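Trarnico open day – quick notes before I forget

Went up to the Trarnico open day in January, mostly for the network security talks. Train late, missed the welcome. Coffee decent. 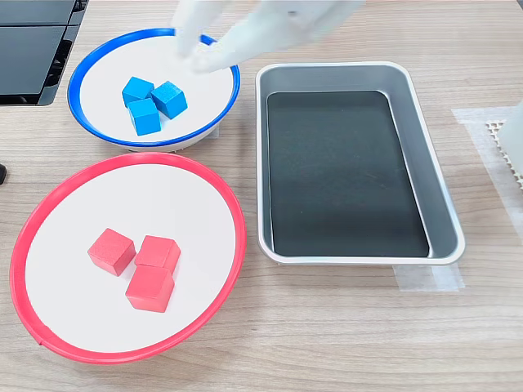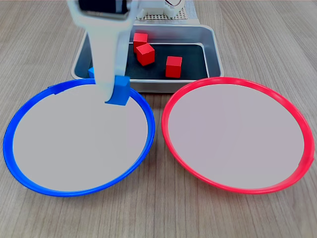
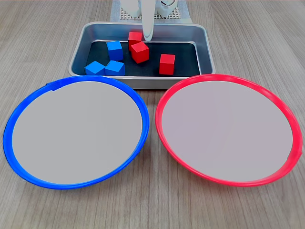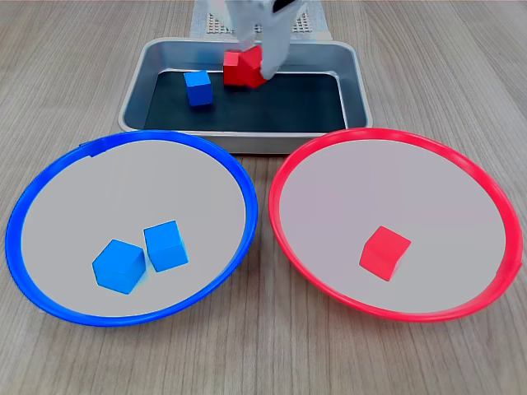
Red and blue cubes at the Trarnico open day.

First session I caught was Mererid Gough on outbound firewall rules. Best of the day. Her point – most small offices block what comes in and leave everything going out wide open. She had a test laptop with 165 programs on it and a log of every one that tried to phone home. Long log. She sets outbound to block by default, then allows things one at a time over a fortnight. Painful in week one, she admits it.

Rachid Samir next, on the Getport scanner. New version checks 2,000 ports by default, up from 500. Demo crashed, restarted, fine after that. Reports are still ugly. Asked about exporting to a spreadsheet and he said "soon", same as last year.

Lunch – sandwiches, all gone by quarter past one. Be early.

Afternoon was a tour of the server room in 2 groups. Ours had Hedvig Isaksson, who talks fast and knows where every cable goes. They keep the guest wifi on a seperate line altogether, own router, own firewall. Copying that one. Backups go out to Utuvik overnight and somebody does a test restore each month. We don't, and should.

Last talk was Paloma Iwasaki on passwords. Sensible, bit basic for this crowd. She's dropped forced changes for staff and put everyone on a password manager instead. Good question from the back about shared logins for the front desk, didn't really get an answer.

Skipped the Magnusson stand, queue too long. Picked up there leaflet on the way out, have'nt read it.

Things to do at our end:
Turn on outbound logging on the office machines
Price up a second router for guests
Test restore, this month
Email Mererid for her slides

Parking is round the back, free after four.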